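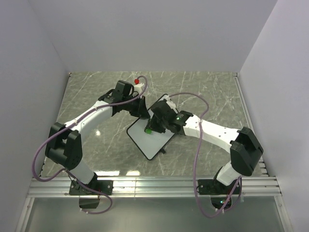
Visit report: Giletti paper mill, Wavthorpe
01/02/2021

The mill at Wavthorpe opened its doors to trade customers in November, and I took the afternoon tour on behalf of our print shop. Giletti makes uncoated book paper and a small amount of envelope stock. The site has one paper machine, two slitters and a sheeting hall. Visitors were split into groups of 20 and given ear defenders at the gatehouse.

Pulp arrives baled and is broken down in water before refining. The refiners were rebuilt by Amrani two years ago and now run at a lower load for the same freeness. From there the stock is cleaned, diluted and sent to the headbox. We stood on the walkway over the wire section, where the noise made questions difficult.

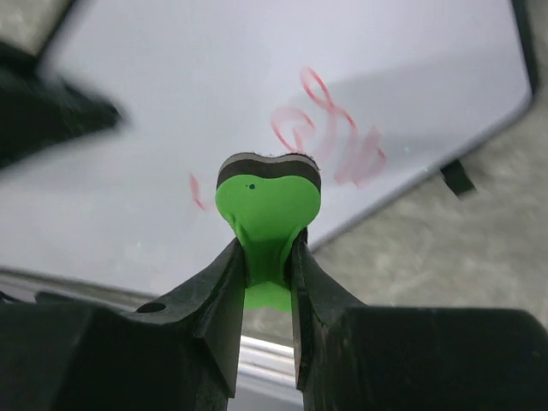

The drying section takes up most of the hall. Reel width at the winder is 840 mm for the narrow customer rolls, trimmed to 825 mm after slitting. The trim goes straight back to the pulper through a duct under the floor. Moisture is read across the web by a scanner, and the operator showed us the trace on his screen - flat in the middle, slightly raised at the back edge.

The test room is kept at constant temperature and humidity. Samples from each reel are left to condition before being checked for weight, thickness, stiffness and tear. Cultance supplies the software that ties the results to the reel number.

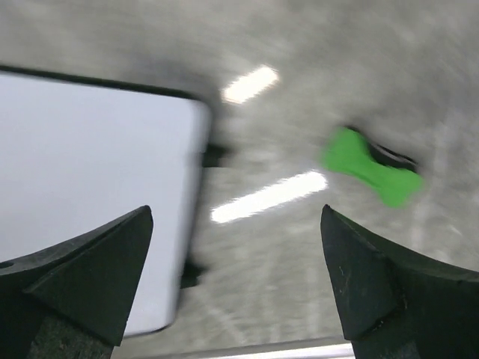

Lead time for standard cream is 3 weeks from order, longer for special shades. Part pallets are accepted but carry a surcharge. I asked for sample sheets in both grain directions, and these are to follow by post with the current price list.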